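4 Oiling and curing the tabletop

Applies to Rondska tables with an unsealed top. Tables supplied with a factory lacquer do not need this treatment. Check the label under the top if you are not sure which one you have.

4.1 Before you start

Wait until the table has been in the room for 10 days. Keep the room at a normal living temperature and open a window while you work.

You will need:
Pilden hard oil, one can
Two lint-free cloths
Fine abrasive pad (supplied in bag 9)
Rubber gloves

CAUTION: Cloths soaked in oil can catch fire on their own. Lay them flat outdoors to dry, or put them in a metal container filled with water, before you throw them away.

4.2 First coat

1. Clear the top and wipe it with a barely damp cloth. Let it dry.
2. Rub the surface lightly with the abrasive pad, following the grain. Do not press hard near the edges.
3. Remove all dust.
4. Stir the oil. Do not shake the can.
5. Pour a small amount onto the wood and spread it with a cloth. Work from one short end to the other.
6. Leave the oil for 10 minutes. If dull patches appear, add a little more oil to them.
7. Wipe off everything that has not soaked in. The surface should not feel sticky.

Note: Pale wood turns slightly darker and more yellow with the first coat. Test the oil on the underside if the color matters to you.

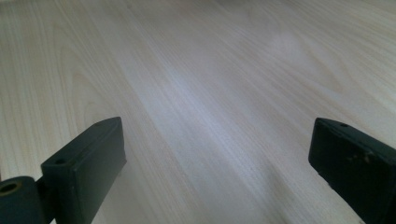 Let the first coat dry overnight before going on. In a cold or humid room it may need a second night. Touch the wood near a corner. If it feels tacky, wait longer.

4.3 Second coat

1. Go over the top once with the abrasive pad, using almost no pressure.
2. Repeat steps 3 to 7 of section 4.2, using half as much oil.
3. Oil the edges last, then check the underside for drips.

The table can be used with care after two days. Full curing takes 9 days. Until then, do not place wet glasses, hot dishes or a tablecloth on it.

4.4 Leaves and extensions

Oil extension leaves on the same day as the main top, even if you plan to store them. Leaves oiled later may not match. Do not get oil on the Hamada slide rails. If this happens, wipe them with a dry cloth. Do not use solvent.

For water rings and scratches, see section 6. To order more oil, quote part number 244.

Revised March 2023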